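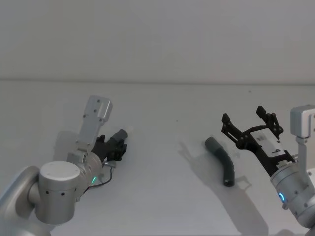
*Both arms and the elbow, green light on the left one, blue on the right.*

6/3/21

Quick one, I have to be out of here by 6. Pratonero is down again. Sort of. It runs, it just doesn't stop when it should, and that's worse.

Job is simple on paper. Left arm brings the short plug piece, right arm takes the bent tube, they meet in the middle. Did 18 runs this morning. On 16 of them, fine. The other two the right arm never closed – gripper wide open, and the left one kept coming anyway. Pushed the plug straight into the other arm's fingers. Loud crack. No error, no beep, nothing on the screen.

Nabila hit the stop both times. Good thing she was sitting next to it, I was across the room with a sandwich.

Went thru the log after. Line 3,739 says "grip ok" with the fingers open. So it's beleiving its own command and not reading the finger position at all. I'm pretty sure that came in with the December update and we just never got unlucky before.

For now:

- speed down to a crawl
- left arm waits until someone presses go
- hands off the table while either arm has power, and yes that means me too

Ikhsan thinks it's a bad cable on the right gripper. Maybe. Swapped it, haven't rerun yet. Even if he's right, a bad cable should stop the thing – not let it carry on like all is well. Wrote to Cutar about it, no answer so far.

More when I've got a clean set of runs.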